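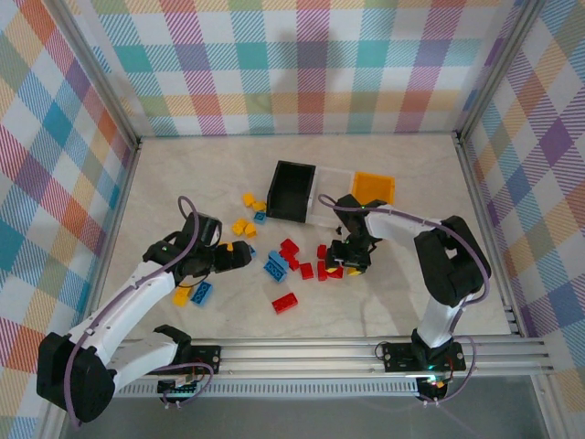 4. Preparar e gravar uma sessão de triagem

Esta seção descreve a coleta de demonstrações para o estudo Mapplebeck, em que dois braços montados no mesmo trilho separam blocos de montar por cor. Supõe-se que a seção 3 (calibração) foi concluída, e não apenas lida com simpatia.

4.1 Antes de ligar os braços

1. Verifique se os parafusos das duas placas de fixação estão apertados no trilho. Um braço frouxo aprende muito bem a compensar a própria folga e depois não serve para mais nada.

2. Passe cada braço à mão por todo o alcance, com os motores desligados. O cabo lilás deve acompanhar o movimento com sobra. Se esticar em alguma posição, refaça o laço.

3. Ponha a bandeja de três compartimentos no fundo da área, com o compartimento laranja à direita. Ela pode ficar um pouco torta. O Mapplebeck varia o ângulo da bandeja de propósito, e o seu senso de alinhamento terá de se conformar.

4. Espalhe os blocos vermelhos, azuis e amarelos entre as duas garras. Alguns devem ficar encostados ou sobrepostos. Não arrume: pessoas deixadas à vontade tendem a montar cenas simpáticas, e a política treinada nelas só funciona em cenas simpáticas.

CUIDADO: mantenha as mãos fora do recinto a partir do momento em que o Nerneo exibir "armado". O botão de parada interrompe o movimento dos braços, mas não o reflexo de quem tenta salvar um bloco em queda.

4.2 Gravar um episódio

5. No Nerneo, selecione a tarefa "triagem_cor" e confirme que as vistas dos dois punhos e a vista fixa estão chegando. Três janelas pretas também contam como três janelas, portanto olhe o conteúdo.

6. Leve os dois braços à pose inicial e aguarde 2.000 ms. O gravador descarta qualquer episódio que comece antes disso e não avisa.

7. Inicie a gravação e conduza os braços pelos controles de teleoperação. Vermelho vai para o compartimento laranja, azul para o preto, amarelo para o translúcido. A correspondência parece escolhida por alguém de mau humor, mas impede que o modelo resolva a tarefa comparando a cor do bloco com a do destino.

8. Para os blocos perto do trilho, aproxime a garra com os dedos bem abertos e só corrija a rotação do punho quando o bloco estiver inteiro na vista.

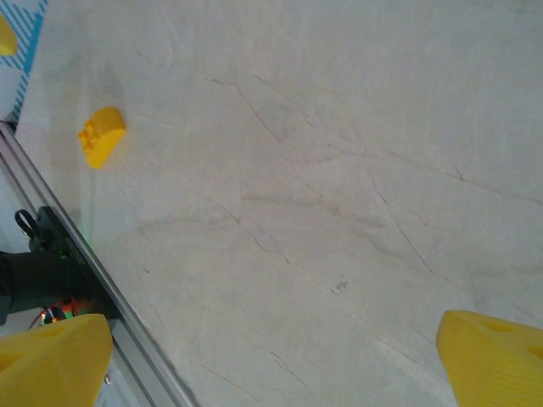

Figura 4-2. Vista da câmera de punho durante a aproximação a um bloco amarelo próximo ao trilho.

9. Se um bloco escapar, pegue-o de novo e siga gravando. Recuperações são material valioso. Se escapar pela terceira vez, encerre e marque "abortado".

10. Ao terminar, volte à pose inicial, pare a gravação e atribua o rótulo na hora. Rótulos atribuídos depois do almoço são ficção.

NOTA: faça uma pausa a cada 80 episódios. Depois desse ponto os operadores começam a desenvolver estilo.

4.3 O que esperar dos dados

Na rodada de abril, no laboratório de Illside, foram gravados 2.170 episódios, dos quais 1.476 passaram no filtro do Berex. Os demais caíram quase todos por início antecipado (ver passo 6, que na época ocupava uma nota de rodapé) ou por rótulo ausente.

A política treinada somente com os episódios sem nenhuma recuperação foi a pior do estudo: ao perder um bloco, completava o gesto até a bandeja e soltava o vazio com grande precisão. Por isso o filtro padrão do Berex mantém as recuperações. Não desative essa opção para melhorar a aparência dos gráficos.

Para exportar os episódios aprovados, continue na seção 5.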